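Bench tips from the flower task

Things that made the stem-sorting work go better, collected for whoever inherits the bench. The method itself is written up elsewhere. What follows is the stuff that didn't fit in the write-up, mainly because Struan Dow crossed it out with the remark that reviewers don't care where we put the basket. The arms care a great deal.

Buy more stems than you think

Artificial flowers are sold as lasting forever. They last forever in a vase. Pinched by a gripper all morning they shed leaves like a real plant in October, and the heads work loose on the wire. A drop of hot glue under the head before first use will save you a lot of crawling under the table. Keep the retired stems in a labeled bag. They are good for testing a new grip setting you don't trust yet.

Don't tidy too well

Our first batch was 400 episodes, and before every one of them the table was wiped, the basket squared to the edge and the stems laid out like cutlery. The policy we trained on it was superb at squared baskets. Turn the basket a little and it reached for the place where the flower would have been if we had any manners.

The second batch, 800 episodes, was recorded with the basket put down at whatever angle it landed, and with stray leaves left on the table between runs. On our own test of 163 fresh layouts, the messy-trained policy beat the neat one comfortably, and it beat the two batches mixed together by a smaller margin that Loukia Dimitriou says I am not allowed to get excited about. Fine. I am calmly recommending mess.

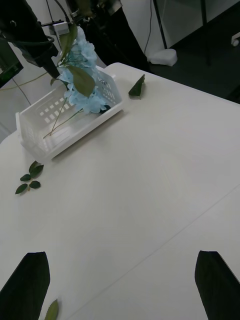 Page last changed: May, by S. Shearer

Leaves are your friends, up to a point

A few loose leaves teach the policy that green does not always mean "pick me up." A whole drift of them teaches it nothing and hides the stems. We settled on a small handful, scattered from standing height. If you place them by hand you will make a pattern. Everyone does. Fraser Semple's pattern was a smile.

Grip the stem, leave the petals alone

Fabric petals squash, slide and then spring back somewhere new. Take hold of the stem a couple of inches below the head. If you are the one demonstrating, do it the same way even when you are tired and the head is right there, asking for it. The policy will learn your laziness faster than anything else you show it.

White on white

A white basket on a white table is hard for the wrist camera under strong overhead light – the rim washes out and the arm puts the stem down on what it believes is a basket. Pull the blinds, or turn off the lamp nearest the bench. We tried a colored basket for a while and got excellent numbers, which vanished when the white one came back. Use the hard one and suffer early.

Cable care

Leave enough slack in the cable for the arm's longest reach, then move the arm through that reach by hand before you record anything. Velcro ties are better than zip ties, as you will want to redo them before lunch.

Name your files

Sheena Ritchie's rule: batch, layout, operator, in that order, no spaces. We have one folder called "flowers good final" and one called "flowers good final 2." Neither is good. I couldn't swear to final.

When to stop recording

Sooner than you'd like. Our curve went flat well before the end of the second batch, and the remaining episodes mostly improved my podcast listening. Run the test layouts after every fifty or so episodes, and if two checks in a row come out level, change the layouts instead of adding more of the same.

Spare fingertip pads are in the second drawer, under the glue sticks. Please write down when you take the last pair.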